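**Holska releases Flolleo 2, planning software for robot arms that work around racks and cables**

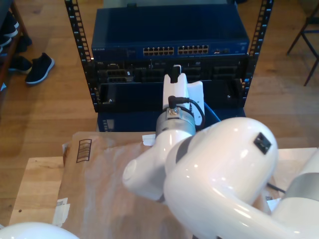 EMDEN - Holska today released Flolleo 2, the second major version of its motion planning software for robot arms. The new version plans a full arm path in 80 milliseconds on an ordinary desktop computer, fast enough to throw out a path and draw a new one while the arm is moving. The team built it for jobs where the arm has to reach into equipment made for human hands. A server rack is a good case: black rails full of square mounting holes, a dark blue network switch at the top with its Ethernet ports in tight rows, and only a narrow space for two white gripper fingers to come in from the front. Flolleo 2 treats the rails, the ports and the arm's own cable as things to keep clear of, and it updates that picture with every new depth reading.

"Cables were the part that kept us up at night," said Sandra Crabtree, who leads planning at Holska. "A cable bends, it swings, and it's often attached to the robot itself. We used to draw a big safety bubble around it and then wonder why the arm couldn't reach anything. Now the planner has a rough idea of where the cable will go next, and the arm gets into spots we'd given up on. I'm really happy with this one!"

The cable model, named Crabtree by her teammates over her objections, was tuned on 2,187 recorded reaches. It runs next to the main planner and can be switched off for arms with internal wiring.

Also new in this release:

- A replay window that shows each path the planner turned down, with the reason
- Support for 7-joint arms without a custom setup file
- Plain text logs, so a failed reach can be searched and shared
- A slow mode for first runs on new equipment - speed limits are set per joint

Flolleo 2 does not yet handle two arms sharing one workspace. Thin black cables against black equipment are still hard for the perception side, and the release notes list the lighting setups that have given the best results so far.

Current users can open their old projects directly, though saved cable settings need to be entered again. The update, release notes and a short starter project are on the Holska download page. The team will take questions in an open online session on Saturday at 10 a.m.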